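Ticket 1604: hand-held gripper, jaws closing unevenly on wrapped bars
Opened by: Elvia Bautista
Picked up by: Braulio Bañuelos
Site: Kuddale
Status: closed, one follow-up

Elvia, first entry

Hello Braulio! The Kuddale gripper has started twisting light packets as it shuts. Snack bars are the worst. The left jaw arrives first, nudges the wrapper round, and by the time the right one turns up the bar has swung away. Bags are fine, I suppose because they squash. It was lovely and even until we changed the pads in March, so I'm suspicious of my own handiwork.

Braulio

Oh good, a linkage one, I like these. Before you undo anything, open and close it slowly with nothing in it and watch the pivot pins. If one side starts moving before the other, it's slack. If they start together but meet off centre, look at the pads. And which pad is on which jaw?

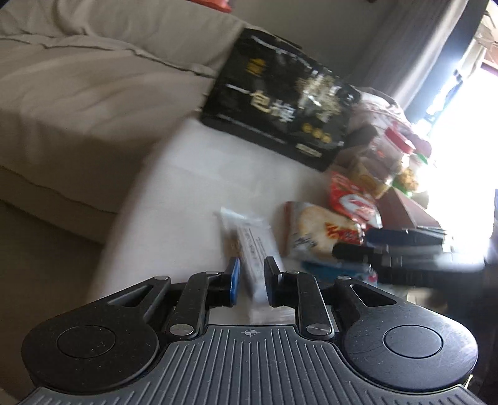
Reading time: 1 minute

Elvia

Blue pad on the left jaw, plain black on the right. I did the slow test and both sides set off together, but they meet slightly over to the right. The pins all feel snug, no rattle anywhere. I also gave the ribbed top a brush while I was there, crumbs get everywhere with this job.

Braulio

Brilliant, that rules out the worst of it. One padded jaw and one bare one will push the meeting point across, just as you saw. Have you got the other pad from the Mondent kit? Fit that on the right, then zero the jaws again with the pads touching. Don't use the old zero, it was saved at 3,000 cycles and you're well past that.

Elvia

Found it, still in its bag in the Paterson drawer! Fitted, pressed down for a minute, zeroed twice. First go was a bit off as I hadn't seated the pad squarely. Second go is spot on. I've done 7 picks on the same sort of bar and every one came up straight. So pleased with this.

Braulio

Lovely work. I've put a note in the Kultura log to change pads in pairs from now on and to check the zero every 1,000 cycles.

Closed Thursday, April 18, 2024
Follow-up: Elvia to order two spare pads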